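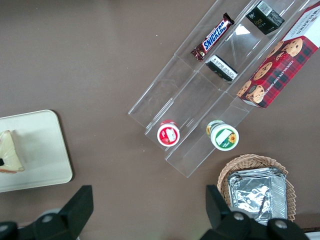

Snickers, clear organiser, brown table. Thread on shrinking chocolate bars and the people who say they can prove it.

1/ Every October someone posts a chart "proving" that chocolate has halved in size since we were at school. This year's one has been sent to me by four different people, so fine, let's have a look at it.

2/ The chart comes from a blog by Kristóf Szekeres. It has 219 "data points". I went through them. A data point here means somebody remembered how big a bar used to be and typed it into a form.

3/ I don't doubt that sizes have gone down on a lot of things. Weights are printed on wrappers and people keep old wrappers. What I doubt is that your memory of a bar you ate when you were seven is a measurement. Your hand was smaller.

4/ To be fair to Szekeres, he says this himself, in grey text, under the fold. The version going round has that bit cropped off.

5/ Then there's the price half of it. He compares a corner shop in Brirville with a supermarket multipack in Trorummont. You can't do that. Single bars by the till have always been a rip-off, my nan used to complain about it.

6/ Someone will now say "so you're defending the manufacturers". No. If they take grams out and leave the price alone I'd like it on the front of the pack in big letters. I just want the argument made with real numbers in it.

7/ Kálmán Bárány did it properly a while back for the Reltport local paper. Took 30 products, wrote down the weight and the shelf price, same shop, went back a year later and did it again. Dull as anything to read and worth more than every chart I've been sent.

8/ What he found was messier than the angry version. Some had shrunk. Most hadn't changed weight at all and had just gone up in price, which is the boring old way of doing it. A couple of the biscuits had got heavier and he rang the shop to check.

9/ That piece got 216 shares. The cropped chart was on 3,000 when I last looked and it's probably doubled while I've been typing this.

10/ Also very tired of "new recipe" being read as a confession. Sometimes it is! Palm oil goes in, cocoa comes out, everyone can taste it. But you have to read the old label and the new one side by side, and hardly any of the posts doing the rounds show you both.

11/ The unit price is on the shelf edge, in tiny type, per 100g. Use that. It's not perfect - the Hamdan near me switches between per 100g and "per item" on the same shelf, and I've written to them about it twice. No reply so far.

12/ If you've got old wrappers with the weight showing, send me a photo, ideally with a receipt. Not "I swear they used to be massive". I've got plenty of those.

13/ Reply from a man who says I'm obviously paid by Big Nougat. I wish. Muting this for the evening, will go through the wrappers tomorrow.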